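Costume Scaling for a 1:6 Articulated Figure
Final project report, Product and Toy Design studio

1. Purpose

The project set out to design and sew a removable winter outfit for a 1:6 figure of Plokalden, the mountain courier from the animated series Plalladitz. The licensed figure by Kurian comes with a sculpted plastic coat that blocks the shoulder joints. We wanted a fabric coat that lets the arms lift above the head and still looks right on a shelf.

2. Background

Collectors' complaints about soft goods are mostly about bulk. Cloth doesn't shrink with the pattern, so a seam that lies flat on a person stands up like a rope on a figure 12 inches tall. Padded clothing is the worst case. Every channel has two layers of shell plus filling, and the stitching pulls both layers in.

Full-size quilting also has small puckers along each stitched seam, as on a red puffer jacket with a smooth shell. At 1:6 these can't be copied one for one. We chose to keep the channels and let the puckers go.
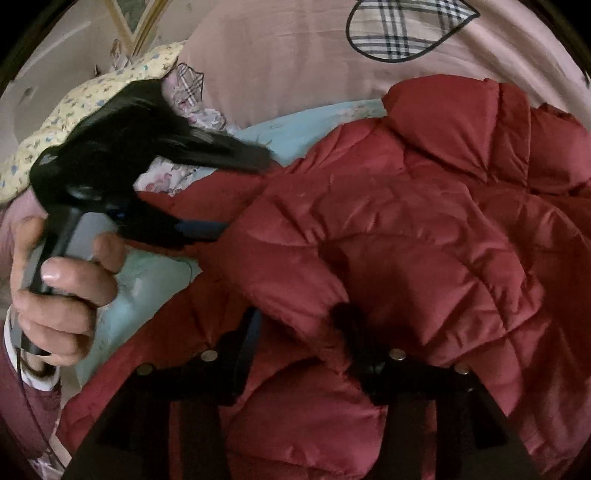
3. Materials and method

The shell is a thin lining fabric sold by Dakance in 50 cm lengths. We tested three fillings: polyester batting split by hand, craft felt, and no filling at all, with the channels shaped by steam over a wire form. Each sample sleeve was fitted to the figure and the arm was raised and lowered 200 times.

4. Results

Felt kept its shape but held the elbow at an angle. The unfilled sleeve moved best and looked flat after the test. Split batting was the compromise — it lost a little height in the upper channels, and the shoulder still reached its full range. The finished coat took 355 minutes to cut and sew, most of it on the collar.

5. Problems

The first zipper was too stiff and was replaced with a hidden magnet strip. Red dye rubbed off on the figure's neck during the October heat test, so the final version has a white cotton lining at the collar.

6. Further work

A run of 900 coats would need a simpler collar and pre-quilted shell fabric. We did not get a price for either.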